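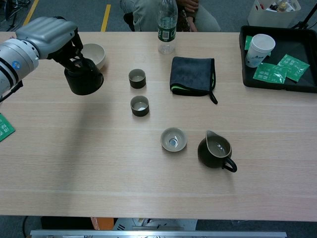
Can a robot make my gran a cup of tea yet? A reader in Brestwood sent us that question in May, and 26 more of you asked something like it. The short answer is nearly, if the gran is patient.

Making tea feels like one job, but for a machine it is a long string of small ones. Find the teapot. Close the gripper on it, tight enough to hold and not so tight that it cracks. Lift it. Carry it over the table without knocking the cups. Tip it, stop tipping it, and put it down again.

You learned all this so long ago that you don't think about it. Your fingers feel when a pot is heavy. Many robot hands have just two hard fingers and can't feel much at all, so the robot has to rely on what its cameras tell it.

Pouring is the hard part. Tea moves about inside the pot, and the pot gets lighter as it empties. Small cups make it harder still - a spout that is a little too far to one side will miss. 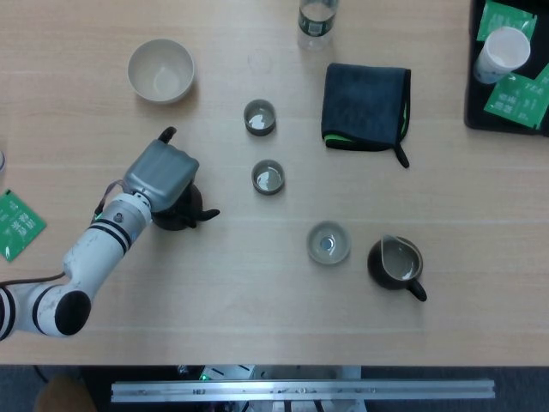
Why not just build a tea machine with a button, asked one class at Orport school. Good point, and people have built plenty of those. A drinks machine does one thing very well. It can't fold a cloth or clear the table afterwards. An arm with a gripper could do all of those jobs one day, which is why people keep working on it.

Shops and factories are a bit easier for robots than homes. In the Stendurska warehouse the boxes are all the same size and sit in the same place, and an arm there can move 300 of them in a shift. At home, things get left in a different spot every day. Somebody puts a bag down, or swaps the blue mug for a glass one. See-through things are tricky for cameras - they look like whatever is behind them.

So robots can do some chores, slowly, with a grown-up nearby. For now you will still have to put your own cup in the sink.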